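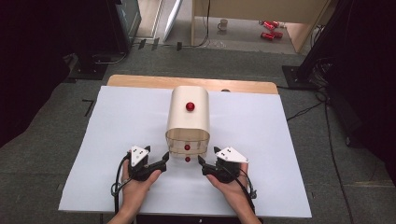

Mwangi Lema keeps a pair of hand-held grippers running, and he has a notebook to show for it. It lives in the top drawer at Bokero, under the spare cables, and it goes back to January, when the company set up the station. Most entries are one line long. "Left jaw sticky, cleaned." "Right cable, new." A few run to a page.

Bokero trains small arms to pick and sort soft goods and loose parts. Before an arm gets a new task, a person does the task by hand with the grippers, over and over, and the recordings go to the training team. Lema is responsible for everything between the operator's wrists and the hard drive.

"People ask about the arms," he says. "The arms are fine. I spend my time on these two."

He starts with the plates, the white triangles that sit on top of each gripper and carry small black dots. The tracking software finds the dots and works out from them where the gripper is and how it is turned. If a plate shifts on its mount, the recorded path shifts with it.

"It will still look good on the screen," he says. "The line is smooth, no gaps. Then you play it back on the arm and it closes its fingers next to the ball."

He checks the plates before each session with a steel block he had made for the purpose. The gripper goes on the block, the software reads its position, and he compares that with the number written on the lid of the block's case. If the two differ, he loosens the plate, seats it again and repeats the reading. He does not correct the difference in software, though the program allows it.

"I did that once, in the spring. Then somebody else corrected it again the next morning, in the other direction. We threw out 151 recordings."

The dots themselves get wiped with a dry cloth. He used to allow cleaning spray, until one plate came back with a gray smear through a corner. Fingerprints are the usual trouble. Operators pick the gripper up by the plate, and he has asked them all to stop, with fair results.

The jaws take more work. Each gripper has black fingers that slide in and out on a short rail, and dust from the floor gets into the rail. Lema cleans them every 1000 closings, going by a counter in the software, and changes the finger pads at 3000. The pads come from a supplier called Vurell, and he buys them in one batch so that both sides wear alike.

"Change both or change none," he says. "With one new pad and one old one, the grip comes down off center. A ball will roll out of that."

Balls are much of the current work. The task involves red balls and an arched cover that stands in the middle of the board, and the operator works with both hands. Lema likes the round shape for testing. A box forgives a crooked grip, he says, and a ball will show it to you on the first try.

He lays fresh white paper over the board when the old sheet gets scuffed. There is tape on the carpet as well, and when I stepped over a piece of it he looked at my feet.

"Please leave the tape," he said. "You can move pretty much anything else."

Cables are the part he likes least. One runs from each gripper, and they bend at the same point every time a hand turns over. The first set came from Lindix and was stiff enough that operators complained of sore wrists. The ones in use now are softer and wear out sooner. He puts a wrap of tape where the cable leaves the housing and looks for a crease there every evening. A failing cable rarely quits outright. The jaw reading drops to zero for an instant, then comes back.

"So I run a wiggle test," he says. He holds the gripper still, bends the cable back and forth near the housing for 55 seconds and watches the reading. Any drop and the cable goes in the bin. He has stopped repairing them. "I'm decent with a soldering iron, but a repaired one is stiffer at the joint and it breaks right beside it."

The newest page in the notebook is dated 2022-06-29 and deals with the right gripper, which had begun to close a little late. Lema suspected the motor, then the cable, and swapped both. The fault was a screw in the rail that had backed out half a turn. He now puts a drop of thread lock on all of them and marks each head with paint.

A second station is planned, with a frame from Mussa and its own pair of grippers. Lema has asked for one thing, a different color of cable for the left hand and the right. He has plugged them in backward twice this year, and both times are in the notebook.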